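Speaker notes – "The cable that was too short by a little"
Zarkthorpe workshop on two-arm systems, October session, 30 minutes with questions

Opening (do not show slides yet)

Good afternoon. I will talk about one fault that we had in the Sernum cell. It was a small fault and no person was hurt, but it took us much too long to find, and I think some of you have the same fault waiting in your own lab.

Slide 1. The numbers

We ran 948 trials of the dish rack task. In 517 of them all was normal. In the rest we had at least one protective stop of the right arm. Say this slowly, because people always ask me to repeat it. A protective stop means that the arm freezes and holds its position, and the operator must go and release it by hand.

Slide 2. What we believed first

We blamed the gripper. The log showed a force limit, the gripper had just been changed, so we were sure. We changed it back. The stops continued. Then we blamed the mug, which is heavier than the cup we had before. We tried a lighter one and the stops continued also with this.

(Pause. Ask who in the room has changed the gripper first. Usually many hands.)

Slide 3. The table

Let the audience look for a moment before speaking. Point to the right arm, then to the black cable that hangs beside it.

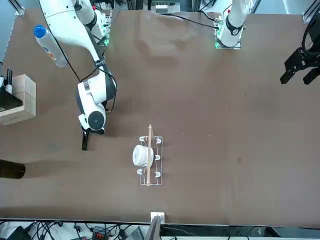

Slide 3: Sernum cell, right arm over the dish rack. Note the slack in the cable beside the upper segment.

In this pose the cable has slack and everything looks fine. This is the reason we did not suspect it. We always inspected the cell with the arm in such a pose, and never at the far end of the reach. When the arm stretched out and the wrist turned at the same time, the slack was used up and the cable pulled on the arm. The controller felt a force which it could not explain, and it stopped. The controller was right.

Slide 4. How we found it

By hand. We put the arm in free drive and moved it slowly through the whole path, with one person holding the cable lightly between two fingers. At the far corner you could feel it become tight. Fallahi, the tool that we use for reading the logs, had shown the stops in the same corner for weeks, but we had grouped them by object and not by position.

Slide 5. The part I am less proud of

During the search somebody raised the force limit. The stops became fewer, and we were happy for almost a week. Please do not do this. The cable was still pulling, only now the arm was pulling harder against it. When we finally removed the cable, the jacket was cracked in 2 places near the clamp.

Slide 6. What we changed

The clamp was moved closer to the joint and the cable is longer now. The force limit is back at the old value and it has a password. Each morning the arm makes one slow pass through its full reach before the first trial, with a person watching the cable and a hand near the stop button.

The Vedow cell had the same clamp position. We changed it there too, before it gave any trouble.

If time is short, skip slide 7 (clamp drawings) and go to questions. The drawings are in the handout.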